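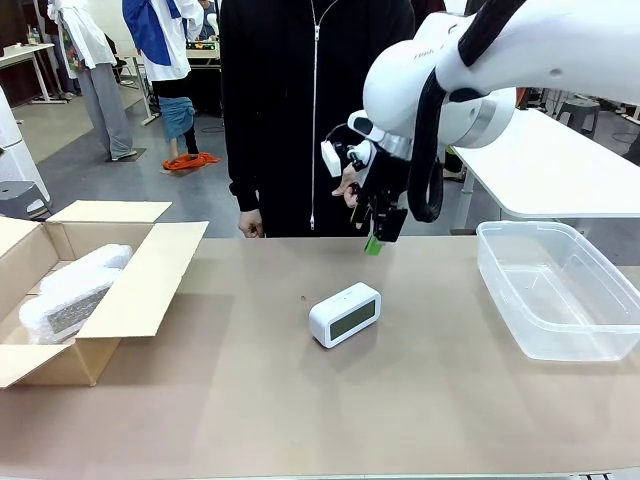

九月了，Alberg 那栋楼要在供暖前重新做一次水力平衡，把过程和算法记在这里，供碰到同类系统的人参考。只讲双管系统，单管串联的算法不一样，不要照搬。

楼的情况：6 层，22 户，8 根立管，地下室一个换热站，双管下供下回，散热器大部分是原装铸铁片，有几户后来自己换了钢制板式。立管底部有手动平衡阀，支路上是可预设的恒温阀，品牌 Gutetti，预设环从来没有人动过，全部停在最大开度。

症状很典型。离换热站最近的两根立管，住户冬天开窗；最远端的顶层到晚上还要开电暖气。物业过去的处理方式是调高供水温度，再不行就把泵开到高一档。两个动作都会让近端更热，远端改善很有限，回水温度也跟着上去。

先说为什么。水在并联管路里按阻力分配，阻力小的支路流量大。近端到泵的管路短，可用压差高，如果阀门开度和远端一样，流量必然超过设计值。超出来的部分从远端扣，泵的工作点基本就在那里。

压降和流量的平方成正比。流量减半，压降剩四分之一；流量翻倍，压降四倍。后面所有的数都是从这条关系出来的。严格说层流段不成立，散热器支管在低负荷时确实会进入层流，但平衡按设计工况做，这里忽略。

再说散热器的脾气。流量降到设计值的一半，散热量还有八成多；流量加到两倍，散热量只多出一成上下。曲线在右侧非常平。所以靠加流量去救一个冷房间，效率极差，而近端多拿走的那些水几乎没有换来热量，只换来了高回水温度。

这也解释了一个常见误会：摸着散热器上下一样烫，住户觉得"暖气很好"。上下一样烫说明温差小，流量过大。设计工况下，下半截本来就该明显凉一些。

第一步是热负荷。Marlene Marchand 按房间逐个算的，外墙、窗、屋顶、相邻不采暖空间、换气，一项一项列。顶层端头的卧室单位面积负荷最高，中间层内侧的最低。没有这张表，后面的平衡只是在猜。

有人会用散热器铭牌功率代替负荷。可以用，但误差大。老楼当年选型普遍偏大，后来又换过窗，铭牌功率和实际需要早就脱节了。按铭牌分水，等于把选型的错误原样搬到流量上。

第二步，负荷换算流量。公式：流量（升每小时）= 功率（瓦）× 0.86 ÷ 供回水温差（K）。一个 1200 瓦的房间，温差取 20 K，结果是 51.6，记 52 升每小时。温差如果只有 11 K，同样的热量要 94 升每小时。差这么多，管子和泵都能感觉到。

温差取多少是个设计决定。取大了流量小，阀门预设落在最小的几格，容易被杂质堵，对噪声和精度也不利；取小了泵耗高，回水热。这栋楼是区域供热，热力公司考核回水温度，所以往大了取。

第三步，流量和压差换算阀门系数。Kv = 流量（立方米每小时）÷ √压差（bar）。还是那个 52 升每小时的房间，阀上压差 10 kPa，Kv 是 0.16。压差 22 kPa，Kv 是 0.11。然后去查阀门样本，找最接近的预设档位。

注意单位。样本上有的用 kPa，有的用 mbar，有的用米水柱。1 bar = 100 kPa，1 米水柱 = 9.81 kPa。我见过整栋楼的预设表因为漏了这一步全部偏一档，而且偏得很整齐，现场反而不容易发现。

恒温阀两端压差不宜太高，否则阀芯处会有哨声，关闭也不严。具体上限看样本。近端立管超过了就要在立管底部先消掉一部分，不能全部压给支路阀。

于是有了第四步：立管。八根立管各自累加下属房间的流量，得到立管设计流量。最不利的那根，平衡阀接近全开，只留一点压降供测量用，3 kPa 够了。其余的往下关，关到实测流量等于设计流量。

麻烦在于立管之间互相影响。关一根，其他几根的流量全部上升。按顺序一根一根调到设计值，调完最后一根回头看，第一根已经不对了。

所以用比例法。先测全部立管，算出每根的实测流量与设计流量之比。比值最低的作参照，从它开始，把其他立管依次调到和它同一比值。参照立管的比值在过程中会变，所以要两个人，一个守参照，一个调。最后用总阀或者泵把所有比值一起移到 1。

比例法成立的前提就是前面那条平方关系：同一组并联支路，上游压差变化时，各支路流量按同一比例变。只要没有谁在中途自己动。

"自己动"的就是恒温头。测量前必须把全楼的恒温头拆掉，或者开到最大。Mervin Bouchard 负责入户，22 户里有 8 户第一次敲门没有人，约了第二次。这件事在排期里占的时间比计算和测量加起来还多，做预算的时候请单独列一行。

也可以改用压差控制器，每根立管装一个，自动维持立管两端压差恒定。好处是恒温阀动作时立管之间基本不串扰，也不需要反复测。缺点是价格，外加一根容易被堵的毛细管。这次的经费只够装在近端两根立管上，其余保持手动阀。

混装要小心。装了压差控制器的立管不再服从比例关系，做比例法的时候应当先把它们设好，从比值计算里剔除，只核对流量。

第五步，泵。原来的泵扬程设定 8 米，恒速。近端立管的哨声有一大半来自这里。平衡完以后，最不利环路的总阻力重新算，换热站出口到顶层端头，沿程加局部，再加阀，需要的扬程远低于 8 米。

新泵是 Szűcs 的变频型号，控制模式有恒压差、比例压差和自动。自动模式我不用，它会自己学一条曲线，换季以后学到什么程度说不清楚，出了问题也没法复现。这里管网主干偏长，用比例压差。如果压降主要在支路阀上，恒压差更合适。

轴功率和转速的立方成正比，所以流量稍降，电耗降很多。但是别把立方关系直接拿去写节能报告，它要求管网阻力曲线不变且过原点，恒压差控制下这个条件不满足，电机和变频器在低速段的效率也会掉。

供水温度最后再动。平衡前的供水温度是按最冷的那户定的，平衡后最冷的那户不再缺水，气候补偿曲线就有下调余地。一次降 2 K，等几天，看室温记录，再决定下一次。老楼热惰性大，隔天就下结论没有意义。

关于测量误差。平衡阀的测压口前后要有直管段，一般是阀前五倍管径，阀后两倍，紧跟在泵后面的要求更长。地下室里有两处不满足，弯头直接接阀。这两根的读数只作参考，另外用夹式超声波流量计复核。

超声波流量计也不是拿来就准。管壁厚度要实测，旧钢管内壁有锈垢，实际内径小于标称。流速与截面积相乘才是流量，内径差一点，结果差的是平方。耦合剂要涂够，探头间距按仪表给的值摆。

还有水质。拆下来的阀芯上有黑色沉积物，磁铁能吸起来，是磁铁矿。预设档位小，流道窄，这东西一堵，算得再细也没用。先冲洗，回水总管上装磁性除污器，再做预设。顺序反了就要做两遍。

排气同理。顶层散热器里存着空气，测到的阻力是假的。调之前全部排一遍，泵停的时候排，排完补水到静压。静压按楼高算，最高点保留一点正压，别靠泵的扬程去撑。

记录表的格式，每个阀一行：位置、型号、口径、设计流量、预设值、实测压差、实测流量、日期、签名。我们导进 Ritance 里存档，同时打印一份塑封挂在换热站门后。纸的那份用得更多。

手动平衡阀调好以后一定要锁行程。阀内有限位螺杆，锁了以后还能关断，再打开会停在原位。没有锁的话，下次检修有人关阀放水，开回来就是全开，平衡从那天起作废。

Marlene 问要不要给住户发一页说明。要，短一点：恒温头上的数字对应室温，与散热器的冷热快慢无关；开到最大不会热得更快；散热器下半截偏凉是正常的；不要用窗帘或者木罩把恒温头盖住，它测到的是罩子里的温度。

补充一个被问到的：户内自己换过板式散热器的怎么办。流量仍然按房间负荷给，不按新散热器的功率给。换大了的，同样热量下回水更凉，对系统有利；换小了的，要核算设计温度下够不够，不够就只能让住户再换，给水补不回来。

另一个：只调立管不调支路行不行。下供下回的立管，底层可用压差高，顶层低，立管内部的不平衡依然在。六层的楼，这个差值不能忽略。两层的小楼可以考虑省掉。

重力作用压头也顺带说一句。供回水密度差会给高层支路一点额外的压头，高差越大越明显，方向上正好抵消一部分管路阻力。设计时一般计入最大值的三分之二。平衡测试如果在水温很低的时候做，这部分几乎为零，正式供暖后顶层的流量会略高于测试值。

剩下没做的：地下室供水干管有一段保温缺失，最远的那根立管入口水温偏低，按流量看合格，按热量看不合格。保温补完再复测这一根，其他立管不动。复测数据出来以后接在这条后面发。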